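# Kids' consignment sale – is it worth it, and how do I price all this stuff?

**posted by mapleandmud**

Hi all, long-time reader, hardly ever post. We're moving in June from a three-bedroom to a two-bedroom (on purpose, before anyone worries!) and I have a basement full of baby and little-kid things that can't come with us. My youngest is six now and I've kept everything, and I mean everything, from the crib mobile to snow boots in five sizes.

There's a big seasonal consignment sale over in Melcombe, at the old roller rink, and a neighbor keeps telling me to sign up as a seller. I went and read the rules and now my head hurts. You have to tag every single item yourself with their tags, hang the clothes a certain way, bundle small toys, and then they keep part of the money. There's a seller fee too. I can't work out if I'd come out ahead or if I'd be spending three weeks of evenings with a safety pin in my mouth for pizza money.

So what I'd like to know from people who've done one of these:

- Do you really make anything once the fee and their cut come out?
- How on earth do you price things? I've got some nice pieces and a whole lot of so-so.
- What sells and what should I just donate now and save myself the trouble?
- Toys with a million pieces. Blocks, play food, train track. Help.

I work full time, so I've got evenings and that's it. Thanks in advance, you all talked me out of buying the wrong carpet two years ago and I've never forgotten it.

---

**threadbare_and_happy**

Oh, I love these sales, I've sold at the Melcombe one for six seasons and shopped it for longer than that, so get comfortable.

Money first. My first time I put in 128 items and came home with a check for a bit over $200 after their cut, and I was thrilled, and then I worked out my hours and was less thrilled. Last spring I did better with fewer things, only 49 tags, because I'd quit bothering with anything under two dollars. That's my biggest piece of advice, right there. A one-dollar onesie takes exactly as long to tag as a twelve-dollar winter coat. Put the onesies together in a bag of five, same size, and write one tag for the lot.

Pricing: I go with a third of what it cost new if it looks new, a quarter if it looks nice but worn, and if I have to talk myself into it then it goes in the donate box. Shoes are the exception – people are picky about used shoes, and they should be, so price those low or only bring the ones that got worn to one wedding. Coats and snow gear do great in the fall sale and just sit there in the spring one. You're moving in June so you've probably only got the spring sale, and I'd give the snow boots to a friend and be done with it.

You'll be offered the half-price option on the tags (there's a little box to check for the last day). Check it on nearly everything! You do not want to drive back out there and pick up a stroller you were trying to get rid of. I leave it unchecked on maybe three or four things I'd truly rather keep than sell cheap.

Now, toys, my favorite, because toys are where the money is. Parents will walk right by a rack of perfectly good leggings and then fight over a bin of blocks. 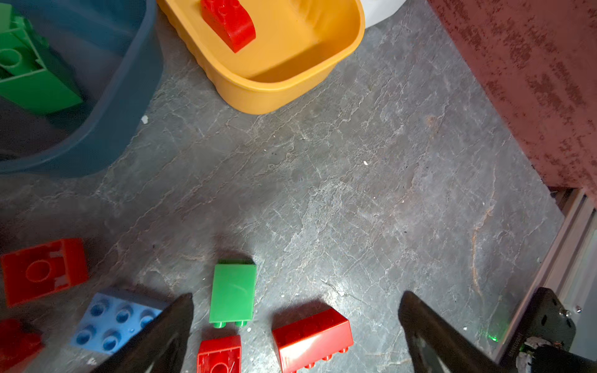
Sort by kind before you think about price at all. I do it on the living room floor with the TV on, everything dumped out, and I don't let myself write a single tag until every piece is in a pile with its cousins. Mixing big blocks in with small ones is the fastest way to have a bag sit there all weekend, since a mom with a toddler won't buy it if she sees small parts through the plastic. Zip bags in the gallon size, squeeze the air out, clear packing tape over the zipper so nobody helps themselves in the aisle. Tape the tag to the outside AND drop a slip inside with your seller number, because tags come off. They come off constantly. There's a sad table of tagless stuff at the end of every sale and half of it was mine my first year.

Train track: sell it as a set with the trains, don't split it. Put together one loop at home so you know it closes, then write "makes a full loop" on the tag. I've had people thank me for that in the checkout line. Play food I do by the bag and I keep it cheap. Puzzles only if you've put them together yourself and can write "all pieces here" without crossing your fingers. Anything with a battery, put a battery in it! People push the button, and if it doesn't play the song they put it back.

Washing plastic toys: dishpan, warm water, dish soap, a splash of vinegar if they've been in the basement, then lay them on towels overnight with the holes facing down so they drain. Bag them only when they're really dry or you'll get that swampy smell. Skip the dishwasher for anything with stickers on it.

Hangers – don't buy them! Ask at a kids' clothing store at closing time, they often have a box they're happy to see gone. Hook should point left, like a question mark, and yes they check. Pin pants at the waistband onto the bar of the hanger, not through the top, or they slide down into a sad little heap.

And sign up for a work shift if you can stand it. At Melcombe, four hours gets your fee waived and you shop the night before everybody else, although I realize shopping is the last thing you need right now, ha.

---

**gruffoldgarage**

Just donate it. Had a yard sale once, sat there all day, sold a lamp.

---

**second_shift_sewist**

I'm going to land somewhere in the middle of those two. I did the Melcombe sale once and I'd do it again, but I wouldn't take everything.

With only evenings to work with, I'd give yourself a limit up front. Mine was four evenings, and whatever wasn't tagged by the end of the fourth went to the thrift store. It made me pick the good stuff first, which I would not have done otherwise, I'd have spent an hour on bibs.

A few things I'd pull out and sell on their own, locally, outside of the sale: the crib mattress if they won't take it (a lot of sales won't, read the list), any big wooden furniture, and a good stroller. Ours was a Bornis, and I got more for it from a lady two streets over than the sale would've left me with, no tagging, no cut. Same with bikes. Please look up car seats before you pass one along to anybody. They expire, there's a date on a sticker on the shell, and if it's been in a wreck it's trash.

And look things up for recalls. I know, I know. I did mine in bed on my phone and it took one night. Older cribs and sleepers especially.

For the actual tags, print them on cardstock, plain paper tears at the pin. I ran out of ink on a test page, so buy the ink first. I also used a tagging gun for the clothes, and the trick is to go through the seam or the label so you don't put a hole in the shirt. Borrow one if you can.

One thing I'd disagree with up top is pricing everything at a third. For the very popular brands I went higher and they still went the first morning. For the store-brand stuff I went way lower than a third and some of it came home with me anyway. Walk through somebody else's sale first if there's one near you, even a church one, and look at what's left on the racks in the last hour. That'll teach you more than any chart.

Also keep one box. You'll want the coming-home outfit and a couple of the books. I sold a little yellow raincoat for three bucks and I still think about it when it rains.

---

**mapleandmud**

Thank you!! This is so helpful. I'm going with the four-evening limit and the no-tags-under-two-dollars rule, and the snow boots went to my coworker this morning. Started on the blocks tonight. Does anyone know if Melcombe takes board games, or is that in the same boat as puzzles? I can't find it on their list anywhere.

**threadbare_and_happy**

They take them! Tape the lid shut on all four sides and use the blue painter's tape, the clear stuff rips the picture off the box.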